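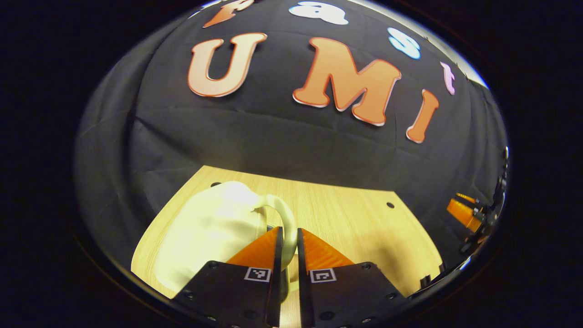

Textbooks > Design & Craft > Lettering

Chapter 5: The Space Between Letters

I came to lettering through a shop sign. My first paid job was for a bakery in Wunport called Pavis, and I spent a whole March weekend getting the shapes right (I was very proud of my S!) and perhaps ten minutes deciding where to put them. From across the road it read PA VIS. The owner was kind about it, and I went back up the ladder with a scraper.

So this chapter is about spacing, and I'm going to ask you to leave your ruler in the drawer for most of it. If you measure equal gaps between letters, the word will look uneven. Two upright strokes side by side, as in H and I, need plenty of air. A round letter next to an upright needs a bit less, and two rounds, like O and C, can sit closer still. Then there are the awkward ones with open sides or slopes – A, V, T, L – which bring their own empty space along and have to be tucked in tight.

The old trick is to imagine pouring sand between the letters and trying to use the same amount each time. I still do this, muttering, after 11 years of signs. Squinting helps too, and so does turning the word upside down, when you stop reading it and start seeing the shapes.

Before you go on, cut the word BRERNOW out of scrap card, with capitals as tall as your hand. Lay it out on the floor, stand on a chair and look. Move one letter, look again. Keep the pieces in an envelope afterwards, as we'll need them for the section on curved baselines, where the tops of the letters spread apart and the feet crowd together.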